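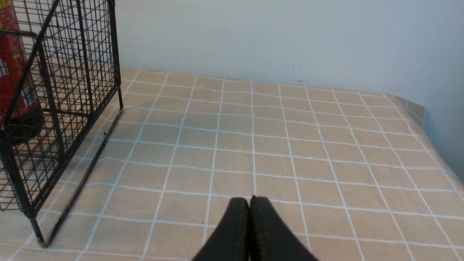 工单标题：Andix 猎犬定位项圈，狗一进芦苇荡就丢位置，手持机一直显示最后一次坐标
产品类别：犬用定位 / 项圈与手持机
状态：处理中（定位部分已解决，罗盘部分未关闭）
固件：手持机与项圈均为第 31 版
使用地点：Kirkulach 湿地，芦苇、浅水、土埂混合地形
提交日期：2020年3月7日

一、问题描述

先说一句，这套东西我是真喜欢！项圈轻，狗戴着下水完全不别扭，手持机戴厚手套也能按，屏幕在大雾天里看得清清楚楚。所以这张工单写得长，是想把事情弄明白，请耐心看完，哈哈。

情况是这样的。我带一只拉布拉多打野鸭，狗叫 Tello，负责把落水的鸭子叼回来。鸭子要是落在开阔水面，根本用不着定位，眼睛跟着就行。可 Kirkulach 这边的水面是一块一块的，中间隔着比人还高的芦苇，受伤的鸭子最爱往芦苇根底下钻，狗跟着钻进去，人站在土埂上只能听水声。项圈就是为这种时候买的。

1月刚拿到手的时候，表现好得让我想给每个猎友打电话。狗在芦苇里绕圈，屏幕上的箭头跟着绕圈，距离一跳一跳地更新，叼到鸭子往回走的时候我能提前转过身去接它，太过瘾了。

后来就不对了。狗进芦苇没多久，手持机上的位置就不动了，旁边那个小信号图标变灰，距离数字停在最后一次收到的地方。狗从芦苇另一头出来，有时候要等它跑到我脚边，坐标才猛地跳回来。最远的一次，狗追一只没打实的绿头鸭，沿着水沟跑出去 700 米左右（这是事后在地图上量的轨迹两端），中间整整一段是一条直线，显然是两个点硬连起来的，狗可不会走直线穿过一道土埂。

那天我吹哨吹到嘴唇发麻，Tello 还是叼着鸭子自己回来了，尾巴摇得像风车。狗没有让我失望，所以我也想让它脖子上那个东西别让我失望。

二、提交前我自己试过的

按说明书的顺序来的，一条条记在这里，免得来回问。

重启手持机，重启项圈。没有变化。

删除配对，重新配对。配对很顺利，屏幕上马上出现狗的名字，但进芦苇后照旧。

充电。两边都充满了才出门，收工时项圈电量还剩一大半，应该不是电的问题。

更新频率。原来设的是省电模式，改成了最快。开阔地上更新确实快了不少，芦苇里还是断。

换站位。在土埂上最高的地方举着手持机，比蹲在掩体里好一些，图标偶尔能亮一下，可打鸭子的时候总不能一直举着胳膊站在天际线上吧，鸭子看见就拐弯了。

避开猎友。同一片水面上还有朋友用同型号的项圈，我担心串频，特意挑了一个他们不去的早上单独试，照样丢。

拆下项圈放在车顶上，自己拿着手持机沿土埂走远。这个试验很有意思，信号一路都好，走到土埂尽头还是满格。当时我就觉得，毛病多半出在“项圈戴在狗身上”这件事上，只是想不出来为什么1月好好的。

三、客服第一次回复（Kondinow 技术支持）

您好，感谢这么详细的记录，我们组里看得津津有味，也请代我们摸摸 Tello！

您把项圈放在车顶的那个试验帮了大忙，它基本排除了手持机一侧的故障。丢位置一般有两种情况，表现相近，处理方法不同：

第一种，项圈收不到卫星，自己不知道自己在哪里，但和手持机的通信还在。手持机上信号图标是亮的，狗的图标旁边会出现一个问号。

第二种，项圈知道自己在哪里，但消息传不到手持机。信号图标变灰，狗的图标停在原地。

从您的描述看，更接近第二种。芦苇本身含水，又密，狗下水以后天线离水面很近，通信距离缩短是正常的，但缩短到进芦苇就断，不正常。

请您确认以下内容：

天线是否竖直露在项圈外面，有没有被别的装备压住。
天线根部的螺纹有没有松动，取下后触点颜色是否发暗或发绿。
1月到现在，狗身上的装备有没有增减，包括背心、响铃、反光带。
手持机的天线有没有换过非原装的。
项圈里的轨迹记录能否导出。如果导出的轨迹在芦苇里是连续的曲线，就可以确定是第二种情况。 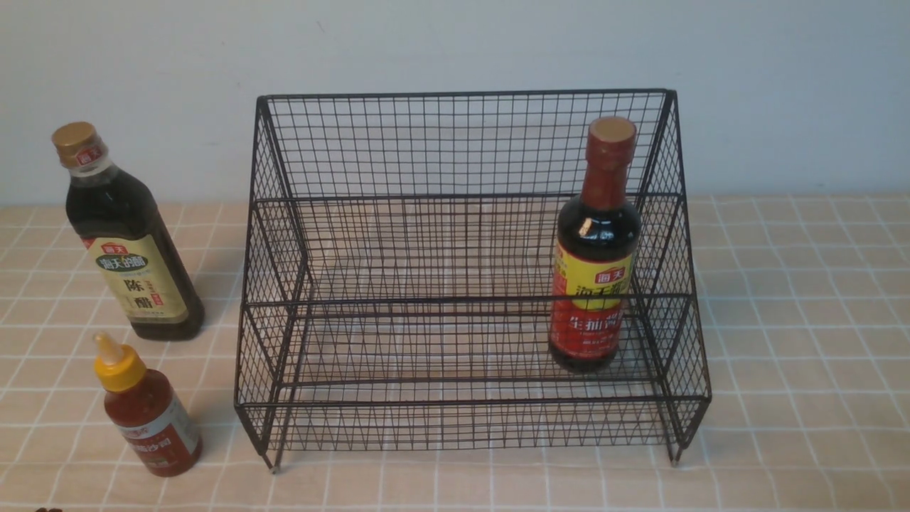 黑色金属丝网架，两层阶梯式

四、我的答复与现场检查

收到回复特别高兴，当晚就把项圈拿出来对着台灯看。按上面的顺序答。

天线位置：惭愧，一看就脸红了。天冷以后我给 Tello 加了一件潜水料的保暖背心，领口挺高，项圈戴在背心外面的时候老往下滑，我就顺手把它塞到领口里面去了。天线有一大截是贴着脖子、夹在背心和毛中间的！我还以为露个尖出来就够用。

螺纹：不松，手指拧不动。用配的小扳手取下来以后，触点上有一圈暗色的东西，摸着涩涩的。我们这里的水有点咸，潮水大的时候会从闸口倒灌进来，估计是这个缘故。每次收工我都冲洗项圈，可从来没有把天线拆下来冲过，说明书里好像也没写要拆。

装备增减：加了背心，换了一条宽一点的反光带。铃铛不用，鸭子听见铃铛早飞了。

手持机天线：原装，没动过。

轨迹导出：成功！第一次用这个功能，连上电脑就出来了，比我想的简单太多。芦苇里的轨迹是连续的，弯弯曲曲，密密麻麻。有一处绕着一个小点转了好多圈，我一看就知道，那是它在踩一丛倒伏的芦苇，鸭子就藏在底下。看着这条线，跟又打了一遍猎似的。也就是说项圈自己清楚得很，是话没传出来，和你们说的第二种一模一样。

顺便说一句，这条轨迹让我对自己的狗刮目相看。我一直以为它进了芦苇是乱找，原来它是先到下风口，再顶着风一点一点往里推的。谁教它的？反正不是我！

五、客服第二次回复（Kondinow 技术支持）

太好了，轨迹连续，这下方向就清楚了。

背心的问题：潜水料吸了水以后对无线信号的遮挡很明显，再加上天线紧贴狗的身体，发射出去的能量大部分被吸收了。这也解释了为什么开阔地上您没有察觉，近距离、没有遮挡的时候余量足够，一进芦苇余量就用完了。

触点的问题：表面发暗会让情况更糟。请用棉签蘸少量无水酒精擦拭项圈和天线两侧的触点，晾干以后再装回去，不要用砂纸或者小刀刮，镀层刮掉以后会锈得更快。如果擦完仍有绿色斑点，请联系我们更换天线。

佩戴建议：项圈戴在背心外侧，天线朝上，从狗的后颈方向伸出。容易下滑的话，可以在背心领口缝一个布环，让项圈带从环里穿过去。布环不要用带金属丝的织带。

请分开测试，不要把两处改动放在同一天，这样我们才能知道哪一处起了主要作用。测试时麻烦记录信号图标变灰时狗大致在什么位置。

另外想请教一下，您提到湿地有潮水倒灌，我们想把“咸水环境下定期拆洗天线触点”写进保养说明，您这边的情况可以作为参考吗？

六、分开测试的记录

当然可以参考，写进去吧，能帮到别的带狗的人我高兴还来不及呢！

鸭季已经收了，测试用的是训练假鸭，帆布的，浸过水以后分量跟真的差不多。Tello 才不管是真是假，看见我拿出假鸭就在原地打转，耳朵都飞起来了。

第一轮，只改佩戴位置，触点不擦。背心领口缝了布环，用的是旧背包上拆下来的纯布带，针脚难看但结实。项圈穿过去以后，狗甩头、下水、钻芦苇，天线一直朝上。我站在平时下掩体的那个土埂拐角，手持机挂在胸前，没有举。假鸭抛进第一块芦苇，狗进去，图标一直亮着。换到远一点的那块，中间隔一条水沟，图标闪了几下，位置有停顿，不过很快又追上了。再往里，到老闸口背后，断了，狗出来以后恢复。跟之前比已经是天上地下。

第二轮，换了一个早上，布环保留，触点用酒精擦过。棉签擦下来一层灰褐色的东西，擦完亮晶晶的，没有绿斑。还是同一个土埂拐角，还是同样的抛法。第一块芦苇，满格。隔水沟的那块，满格，更新一次都没落下。老闸口背后，信号格掉下来了，但位置一直在走，我看着箭头往右偏，再往回折，几秒钟以后它就从我预想的那个缺口钻出来了，嘴里叼着假鸭，眼睛亮得不得了。

我在土埂上喊了一嗓子，把远处的白鹭都惊起来了，对不住白鹭。 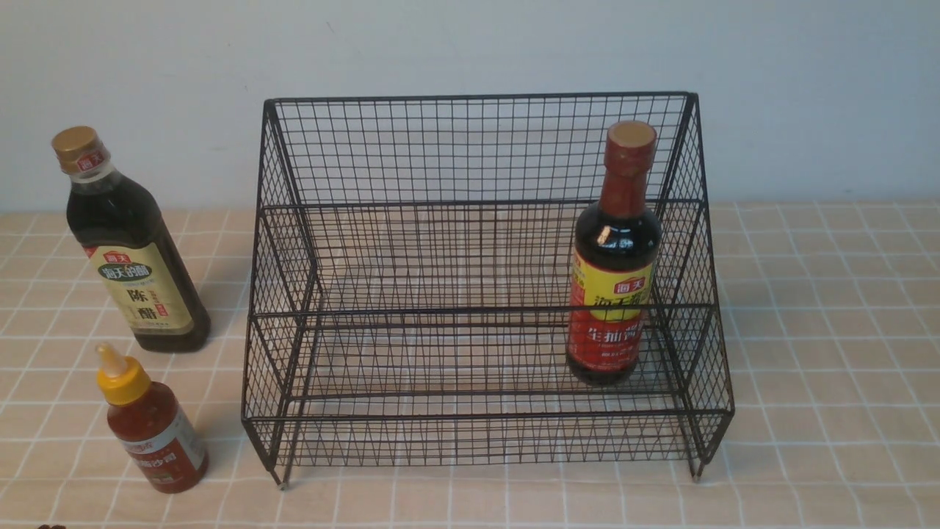

第二轮里还顺手做了个对照，把布环松开，让项圈滑回领口里面去，触点是干净的。结果隔水沟那块又开始断，没有最早那么厉害，但断得很明显。所以照我这里的情形，背心是大头，触点是小头，两样凑在一起就成了我提交工单时的样子。不知道换一只毛短的狗会不会不一样，猎友里有养德国短毛指示犬的，下次借来跑一跑，有结果再补上来。

布环的做法也说细一点，有人问过我。位置在领口后侧正中，竖着缝，宽度刚好让项圈带挤过去，太松的话项圈会自己转，天线转到侧面就又贴水了。上下两道线都要来回缝，狗钻芦苇的时候茬子会勾，一勾就是一把力气。我头一次只缝了单线，训练还没结束就开了半边，回来补的。线用的是补帐篷的粗线，泡水不发胀。

缝完先在家里给狗穿上走几圈，手指要能伸进项圈和脖子之间。这件背心比较厚，项圈得放松一个孔，脱了背心记得收回去。

七、还没有解决的：罗盘指向

定位好了以后，另一个毛病反而显出来了，放在同一张工单里，如果需要另开请告诉我。

手持机站定不动的时候，箭头指的方向有时会偏。狗明明在我正前方，看得见，箭头却指到左前方去。走几步又正过来。距离数字是对的，地图上狗的位置也是对的，只有箭头偏。

我注意到的几件事：

早上刚从车里拿出来时偏得最厉害。
按菜单里的校准，拿着机器画八字，做完会好一阵子。
手持机挂在胸前时，旁边口袋里装着弹药和一把折叠刀，不知道有没有影响。
枪靠在身边的时候似乎更容易偏，这个不敢肯定，没有认真对比过。

对打鸭子来说，偏一点其实还能应付，看地图就行。可是天没亮、手又冻得不听使唤的时候，箭头一眼就能看懂，比地图方便太多了，真希望它能准！

八、客服第三次回复（Kondinow 技术支持）

恭喜 Tello！闸口背后那一段我们几个人围着看了轨迹，它折回来那一下真漂亮。

定位部分我们标记为已解决，处理结果写为：天线被湿背心遮挡，触点氧化，调整佩戴并清洁后恢复。您的布环做法如果方便，请把尺寸发给我们，我们想转给做配件的同事。

罗盘部分不用另开工单，保留在这里继续。站定时箭头由手持机里的电子罗盘决定，走动时改由移动方向决定，所以您走几步就正过来，符合设计。电子罗盘对附近的铁制品敏感，枪管、弹药、刀具、车门里的喇叭都会影响它。请试一下：

校准要在下车以后做，离车远一些，身上的铁制品先放到地上。
校准完以后，手持机换到没有弹药和刀的一侧。
枪在身边和不在身边，各站定看一次箭头，对着一个看得见的固定目标，比如老闸口。

如果清空身边的铁制品以后仍然偏，请在“设置”里打开“关于本机”，连续点击罗盘图标，会出现一页原始读数，拍下来或者抄下来发给我们都可以。

九、我的补充

布环尺寸明天量了发过来，缝歪了，你们别笑。

罗盘还没有正式测，只在院子里试了一小会儿。折叠刀拿近了箭头会动，这一点可以肯定，刀一挪开就慢慢回去，好玩得很，我拿着刀逗了它半天。枪的影响要等到湿地去试，院子里不合适。

再提两个小愿望，不急，可以转给做软件的同事。

轨迹导出以后能不能在手持机上直接回放？在掩体里等鸭子的时候时间很长，要是能翻出上一趟狗跑的路线来看，大家肯定抢着看。

信号中断以后，能不能把最后一个点变个颜色？现在狗的图标停在那里，不盯着角上的小图标，很容易误以为狗真的停在那儿不动。我有一次就以为它被什么缠住了，穿着连体水裤往芦苇里冲，水差点灌进来，结果它早就从另一头出来，坐在土埂上看我扑腾。

十、客服备注

两条建议已转交软件组。变色提示的需求之前也有别的猎犬用户提过，已合并登记。

罗盘部分等待客户在湿地现场的对比结果，工单保持打开。布环尺寸收到后附在本单末尾。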